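Casual packers and sorters, spare parts room (December intake)

Vimlow Trade Spares
Posted 2018-08-03

Most ads for packing work promise a fast-paced environment and a family feel. We have worked in enough of those places to doubt both. What we have is a long room with tables, a lot of trays, and more odd electrical and plumbing parts than anyone has had time to put in order. We need people to sort them, pack them and tape the boxes shut so they stay shut.

About the work

Vimlow buys leftover stock from tradies who are closing up or clearing out the shed. It arrives mixed. A single crate might have switches, breakers, connectors, pipe fittings and a handful of screws that belong to none of them. Somebody has to separate the lot, decide what can be sold, and pack it into orders for our two regular customers, Nosach and Sýkora.

We hold 2,000 product lines on paper. Whether we hold them on the shelf is another matter, and finding out is a good part of the job. The last person who told us the stock list was accurate had not looked in the back row.

Parts are laid out on coloured plastic trays before they are packed. Electrical goes on green, plumbing goes on red. It sounds childish and we resisted it for a long while, but a pipe fitting in a box of switch gear costs us a return trip and an apology, and we were making too many of both. Tape, labels and cutters live on the table between the trays and go back there when you have finished with them.

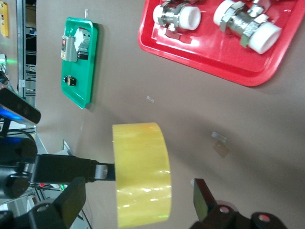

What you would be doing

Emptying mixed crates and sorting the contents onto the right trays.
Checking part numbers against the list, and writing down the ones that don't match instead of guessing.
Setting aside anything cracked, scorched or missing its screws. We don't sell it and we don't want you to talk yourself into selling it.
Wrapping fittings so the ends don't get knocked about.
Packing, taping and labelling cartons. One strip of tape down the seam is not enough for a box of metal fittings, whatever you did at your last job.
Sweeping your end of the table before you leave.

What you need

Reasonable eyesight, with glasses if you wear them, as some of the printing on small connectors is tiny. Hands that are happy doing fiddly work for hours. You should be able to lift a full carton to bench height, and to say so when one is too heavy.

No trade ticket is required. If you are an apprentice or a retired sparky you will be quicker at the start, though we have found that people who know the parts well are sometimes the worst at reading the label. You won't be wiring or testing anything.

We don't ask for a "passion for logistics". Please leave it out of your letter.

Hours and pay

Shifts are five hours, mornings or afternoons, with a paid break in the middle. Expect 19 hours in an ordinary week and up to 30 in December, when the big orders go out. We won't pretend those December hours carry on into the new year. Some casuals are kept on and most are not, and you should plan on being in the second group.

The pay is the casual award rate with loading, paid fortnightly. There is no bonus scheme. We tried one based on cartons packed and all it produced was badly packed cartons.

How to apply

Send a short letter and the names of two people who have worked beside you (managers are fine, workmates are better). A résumé is optional. Address it to Asmaa Erraji, care of the Vimlow front counter, or drop it in during opening hours. Please put your name on the envelope as well as inside it.

If we think it might suit, Vy Cù will ring you to arrange a paid trial shift. There is no interview panel and no personality quiz. You will sort a crate and pack an order, and at the end both sides can say whether they want to go on with it.

Wear closed shoes. Bring your own lunch, as the nearest shop is a good walk away and its pies are not worth the trip.

Applications from recruitment agencies will not be answered.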